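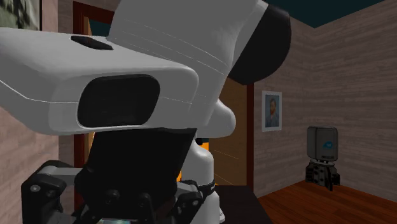
The robot head and gripper in the simulated room.

How to prepare your shift for the new robot

At Plevton we got our first robot in September, for moving small parts to the packing line. These steps helped our team of 11 people.

1. Open the simulation in Usix and let every worker try it for 36 minutes. Mistakes there cost nothing.

2. Write down which tasks the robot will take. With us it was the lifting of boxes, some 500 per day. Checking and labelling stayed with people.

3. Decide who may stop the robot. We decided that everybody may, also the new colleagues.

4. Change the work plan before the first day. Two of our packers learned to teach the gripper new positions, and their pay grade was changed too.

5. Hold a short talk after each week. Ask what is slower now, and please write the answers down.

Keep the old work plan until the team agrees to remove it.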